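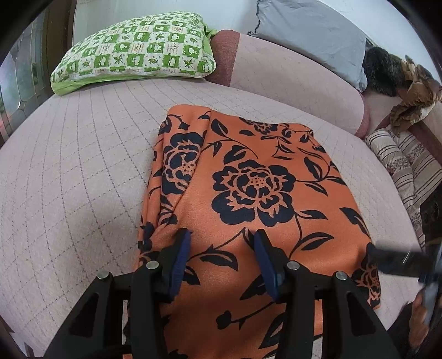 *Cloth folding with the hand-held gripper: blue finger pads on the near edge, ready for the next fold.*

Hi! I'm Sizwe Dlamini and I run home recording at Womuvmont, and I'm looking for people who'd like to fold things, stack things and put things away in their own homes while holding a gripper instead of using their fingers. It's paid, it's part-time, and you don't need to know a thing about robots (I was hired out of a bakery, so I mean that).

The project is called Filtine. We want robot arms to learn ordinary housework from people doing it by hand, in ordinary rooms, with whatever happens to be on the bed or the counter. You squeeze the gripper, pick up the cloth, fold it, let go, and start over. So far we have 1252 good cloth folds and we'd like to reach 2000 before we move on to towels and pillowcases, so cloth is where most new people will begin.

**What a session is like**

Sessions run 2 hours, with breaks whenever you want them. I send you a short task list the evening before, something like "fold in half, long side first" or "pull the cloth flat and pinch a corner." You use your own fabrics, and please mix them up! Bold prints, plain sheets, thin scarves, the tablecloth you never liked - all good. Leave your pillows and blankets where they normally live too. I don't want a showroom.

Your first few folds will be clumsy. Mine were awful. The trick is to go in low, press the pads lightly into the fabric before you close, and keep your wrist loose. If you drop the cloth, keep going and pick it up again, we use those runs as well.

**You'd be a good fit if you**

- are 18 or older and can stand or kneel for a stretch at a time
- have a bed, table or couch you can work on in decent light
- can repeat the same small job many times without speeding up and getting sloppy
- have everyone else at home on board with recording (I'll send a consent form for each adult)

Left-handers, I'd really love to hear from you. We have hardly any of you so far.

**Pay and kit**

You're paid by the session, including your training session, and you get paid even if the upload fails on our end. We lend you the gripper and a charger, both picked up from our Zomance office, and I'll spend your first session on a call with you. If you stick with us past the cloth work there's a remote-control station at the office, where you drive a real arm from a chair with two handles. That one is a separate sign-up called Pîrvu, and folks who've done home sessions get first pick of the slots.

**How to apply**

Call the Zomance front desk and ask for extension 2142, or leave me a message there after 6 p.m. Tell me your first name, which hand you use, what surface you'd work on, and a couple of fabrics you have lying around. No resume please. I call everyone back myself, and new people start in January.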